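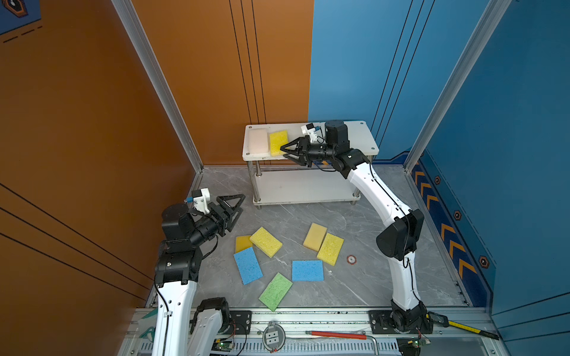

Kitchen sponge

A kitchen sponge is a soft, holey block used for washing dishes and wiping things down, and I have strong feelings about them. Most of the ones sold today are made from cellulose, which starts out as wood pulp, or from a plastic foam. The first kind swells up when it drinks water and goes stiff as toast when it dries. The foam kind stays squishy, but it soaks up a lot less.

Before factory sponges came along, people used natural ones, the skeletons of sea animals gathered by divers. You can still buy those (my friend Gemma Santoro swears by hers for the bath), but they cost too much to waste on a lasagna pan!

Then there's the loofah, which I was sure came from the sea until I was 25. It's a gourd – a cousin of the cucumber – and you can grow it on a fence if your summers are long enough.

Sponges hold on to germs because they stay damp and full of food bits. Squeeze yours out and stand it on its edge to dry. I swap mine every 2 weeks, usually on a Monday, and the old one goes under the sink for muddy boots and bike wheels.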